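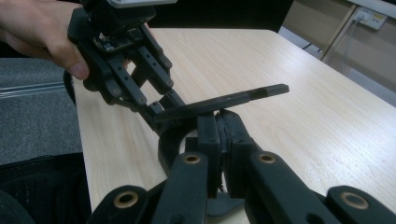 Two black grippers over the test table, a flat bar between them.

The Stanen lab has been comparing hand-held grippers since April, and the engineer running it talks fast. Two designs left, Stadon and Besar. "Same tasks, same table, 14 people trying both." Around 2,000 grasps planned, 1,926 logged.

So who's ahead? "Depends on the joint." Bushings wear slower than they expected – screws need checking every morning. Annoying, she says, but fixable.
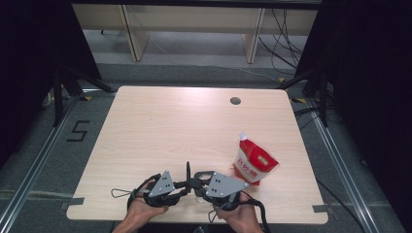
Weight is the complaint that keeps coming back. People hold the thing for 70 minutes and there wrists go. She wants a lighter linkage before anything else. Soft packs are the other headache, like the red and white sugar pouch. "A box is easy. A bag moves on you." Next round adds more of them, plus teh new fingertips.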